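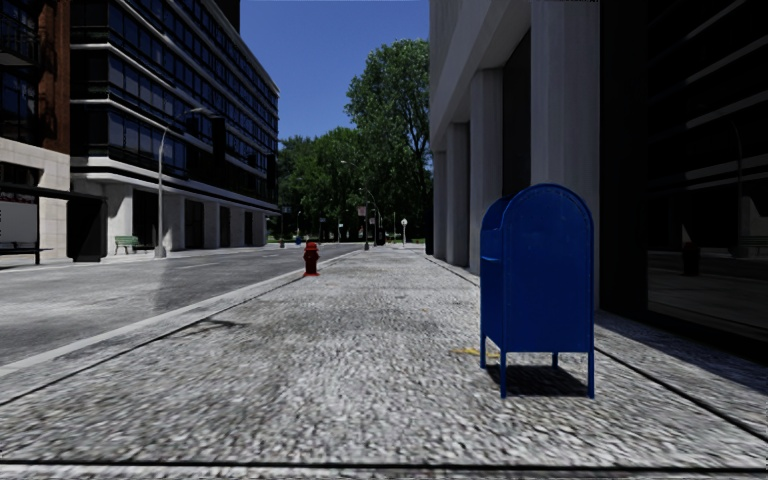 Simulated city sidewalk with a curbside mailbox, as used in remote driving demonstrations.

Reference > Robotics > Learning from demonstration > Teleoperated sidewalk navigation

Teleoperated sidewalk navigation

Teleoperated sidewalk navigation is a form of robot teaching in which a person steers a ground robot by remote control along a pedestrian route while the system records camera views and steering commands. The recorded runs, called demonstrations, are used to train a control policy that maps what the robot sees to how it should move. Much of this work is carried out in simulation, where a route can be repeated without risk to the public.

Method

The operator drives with a hand controller or a keyboard and sees only the robot's forward view. Each command is stored with the view shown when it was given. In the Sirix protocol, a run covers one block, and an operator completes 6 runs before changing routes. Operators are told to keep a steady line, to pass fixed objects such as mailboxes and hydrants with clear space, and to stay off the road.
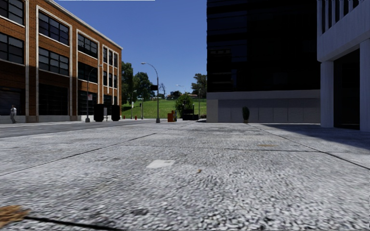
Open stretches of pavement require separate attention. With few obstacles nearby, operators tend to drift or to oversteer, and a policy trained on such runs will copy the habit. Naa Quaye, in notes to the Dramico route collection, recommended that open ground be driven at reduced speed and that corrections be recorded on purpose – the operator turns slightly off course, then steers back. The collection holds 1,080 demonstrations, of which 400 contain corrections of this kind.

Limitations

Simulated paving, shadows and reflective glass differ from their real counterparts, and a policy may need further demonstrations outdoors. Delay in the control link also affects the timing of recorded commands.

See also: Kinesthetic teaching; Behavior cloning; Brolent simulator

Last updated: December

Contact the editors | Copyright Pichler Reference | Back to top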